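Learning to like the bread I can make

I've been meaning to write about bread since May, when my sister-in-law Leire Bermúdez came to stay and left me a jam jar of sourdough starter in the fridge door. She had carried it all the way on the coach wrapped in a tea towel, bless her, and I hadn't the heart to tell her I'd already killed two.

This one has lived, and I put that down to laziness more than anything. I feed it on a Saturday morning while the kettle boils, a spoonful of rye and a splash of water, and then I leave it alone until I want it. The books would have you fussing over it twice a day like a newborn. I did all that with the first two and look where it got them.

My loaves are not handsome, mind you. They spread a bit, and the slash on top never opens into one of those lovely ears. But they taste of something, and my husband has stopped buying the sliced stuff from the garage, so I'm counting it as a success (he says it was a coincidence).

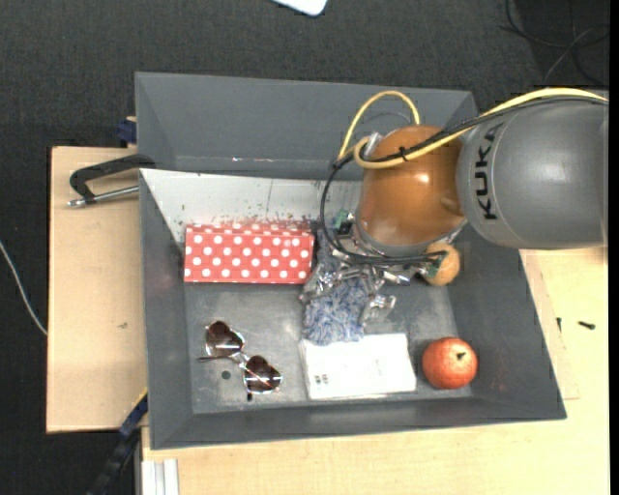 What I do, more or less

I take 80 grams of lively starter the evening before and stir it into the flour and water with my hand, then the salt goes in after a cup of tea. A few folds while I'm watching the telly, and then the bowl sits on the side with a plate over it. In our kitchen it wants roughly 9 hours, though in the cold weather I've left it 14 and it was all the better for it.

In the morning I shape it, badly, and tip it into the old casserole that came from my mother-in-law. Lid on for the first half, lid off for the second, and I go by colour. Take it darker than you think you should! The first few I made were pale as anything and gummy in the middle – I was frightened of burning them.

Begoñe Carrasco next door has been having the heels for her soup, and she has now asked for a bit of starter for herself. I've found her a jar with a decent lid. Next I'd like to try one with walnuts, if I can keep the family out of the walnuts until the weekend.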